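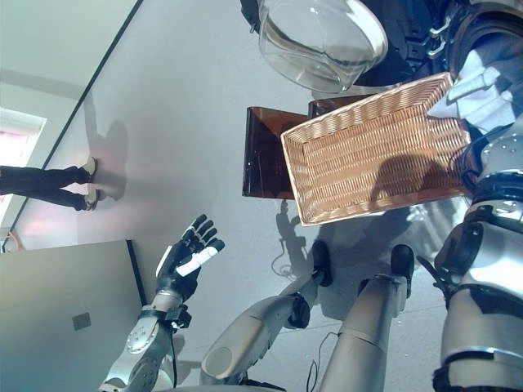 By Dong-geon Ryu
Varnley Daylily and Iris Group newsletter, January

Notes on the seedling beds

Germination in the 477 pots sown last fall is still slow, as it usually is at this point in winter. The pots are outside against the north fence and will stay there. Please don't bring yours indoors early. Iris seed needs a long cold spell, and pots moved into a warm room too soon tend to give two or three sprouts and then stop.

Most of the seed came from crosses made with Flelar and Lavier as pod parents. Flelar sets pods easily but passes on its short stalks, and I would cull hard for that. Lavier gives better branching. Its seedlings are slower to bloom, and a few members have thrown them out a year too soon. Give them a third spring before you decide.

Labels were a problem again last year. Pencil on a zinc or plastic tag holds up. Marker does not, whatever the package says. Write the pod parent first, then the pollen parent, then the year. If you only know one parent, write that one and put "unknown" for the other. Bury a second tag at the edge of the pot. Squirrels pull the top ones.
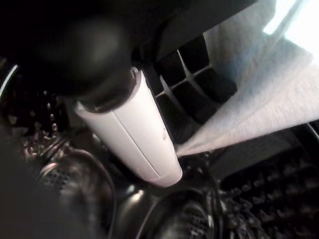
Members who are lining out seedlings this spring should leave 8 inches between plants and 2 feet between rows. Closer planting saves room, but the fans run together by the second summer and you can no longer tell which cross is which. We lost part of a row that way and ended up composting it.

The shared plot now holds around 1,700 seedlings from earlier years. Of those, 80 were marked at bloom time for a second look. They will be moved to the upper bed after flowering, when the ground there has been dug and the drainage fixed. The rest will be judged once more and then cleared.

Rot showed up in the low corner after the wet fall. Cut back to firm tissue, let the rhizome dry in the open air for a few days, and replant it high. Do not mulch over the top.

Pollen from the Đorđević line is in the freezer, dried and marked by cross. Ask me before taking any, and bring your own small envelopes. I would like to keep enough back for the tall bearded crosses planned for May.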